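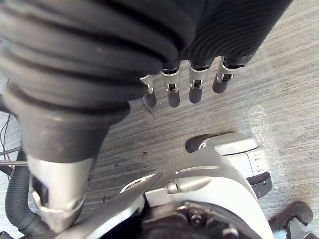
*Four fingers with silver joints and black tips, below a ribbed black sleeve.*

# Registering a Song Before Release

This page explains how artists on the Hasta roster register a finished song with the Baláž music office. It applies to original works only. Cover versions follow a separate procedure.

## Before You Begin

Have the following ready:

- the final title, spelled exactly as it will appear on the release
- the legal name of every writer, including anyone who contributed lyrics only
- a signed split sheet
- a WAV file of the final mix

Stage names may be added later. They do not replace legal names on the split sheet.

## Steps

1. Sign in to Hedo and select **New Work**. If the song has been entered before as a demo, open that entry and choose **Convert** so that the earlier date is kept.
2. Enter the title and any alternate titles. Working titles should be included if the song has been performed under them.
3. Add each writer and enter the agreed share. Shares must total 100 percent. The form will not save a partial total.
4. Upload the split sheet as a PDF of no more than 4 MB. Scans should be made at 200 or 300 dpi — phone photographs are returned to the sender.
5. Attach the mix and select **Submit**.

A work number is sent by email once the entry has been accepted. Please quote it in all later correspondence.

## Corrections

Titles and alternate titles may be edited at any time before release. A change to the shares requires a new split sheet signed by all writers, even where only two of them are affected.

Works first entered through Brarkinis were moved to Hedo in November. The transfer covered 1,121 titles, and artists are asked to check their own entries for missing accents and doubled names.

Questions about disputed shares should be sent in writing to Marcela Čierny, Repertoire Office.

Last revised 13 May 2018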